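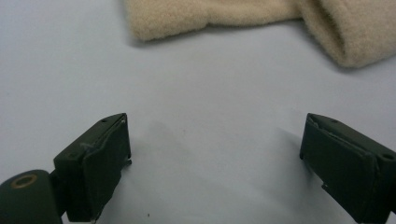
Beige fleece on the pale surface, ready for folding day.

Home | Folding | Washing | Storage | FAQ | Contact

Fleece Questions, Answered (by me, at my own table)

I get a lot of mail about fleece cloths and throws, way more than I ever get about towels, so I finally put the usual ones on one page. Last tidied up on 24th January, while the dryer was running.

Do I have to fold fleece on a table?

You can fold it on the bed, and I did for years, but a bed is squishy and the corners wander off on you. Any smooth, hard surface is better. I like a pale one for beige fleece, even though you'd think a dark one would make more sense (dark shows every single bit of fluff and then I end up wiping instead of folding!).

Why won't my fleece stay folded?

It's springy, so a sharp crease is a lost cause. Fold it in half the long way, in half again, then roll it up from one end. Press the air out with your forearms as you go. I squeeze 6 of mine onto the hall shelf this way, and they only tip over when somebody pulls from the bottom.

Little threads get on everything. Help?

Oh, I know. Shake the cloth outside first, then go over the table with a barely damp sponge. Lint rollers work fine on the fleece itself but they eat through sheets like crazy. A rubber glove dragged in one direction does nearly as well and you probably have one under the sink.

Can I use fabric softener?

I don't! My older throws got a sort of waxy feel from it and took a good few washes to come back. Cool water, gentle cycle, regular detergent, and low heat or the line.

What size should I buy?

For a couch, go bigger than you think. For wrapping dishes or lining a basket, a small one is plenty. The people at Budley, where I get my remnants, sell end-of-roll pieces for 2 dollars in August, and I always come home with too many.

Do you store them in plastic bags?

Only the ones going up in the attic. For everything else I use the cloth bins from Hutell, which breathe a bit and have handles that haven't torn yet. Toss in a cedar block if you like the smell.

Can I send you my fleece to fold?

I've been asked this more than once, and no, sorry! But I do run a folding morning at the Stindbridge library, and you're welcome to bring a whole basket. Bring a friend too, big throws go a lot quicker with four hands.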